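Hattar (music)

Hattar is a style of dance music that grew up in the port town of Omier, where it began as the music of wedding parties and late suppers and slowly found its way onto records, radio and, in the end, the phones of people who have never been near the place. The name is used both for the style and for the rolling, slightly lopsided drum pattern that sits underneath nearly every song in it.

Origins

The older players in Omier will tell you, usually at some length, that hattar came out of the habit of hiring two bands for the same wedding, one for the bride's family and one for the groom's. When the evening wore on and the two bands grew tired of taking turns, they played together, and the drummers had to find a beat that would suit everybody. Whether or not it happened quite that way, the early songs do have two lead voices trading lines, and the best-loved ones still do.

A typical hattar band had a pair of hand drums, an accordion, a bass guitar and at least 3 singers. Songs could go on for 15 minutes or more at a party, with verses made up on the spot about the guests (not always kindly, though always with affection).

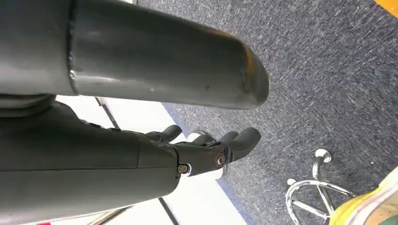
Recordings

The first hattar songs to be sold outside the town came out on Cleteck, a small label that had mostly handled brass bands and children's records until then. Its early releases were cut down to fit the radio, and many listeners at home grumbled that the good parts were missing. All the same, the label put out around 100 singles in the style, and a good many families in Omier still keep a box of them somewhere.

Later on, Pronura, a vocal group from the same town, swapped the accordion for keyboards and a drum machine and brought in guest rappers from up the coast. Their music is faster and shinier than the old kind, and it gave hattar its first real hits abroad. Some older fans have never warmed to it, but the group's slower songs are now as common at weddings as the ones their grandparents danced to.

Festival

A hattar festival is held in Omier every November. The Saturday night concert is the big draw, and by custom it closes with two bands sharing the stage for a single song lasting 30 minutes.

See also

Wedding music
Call and response
Accordion in popular music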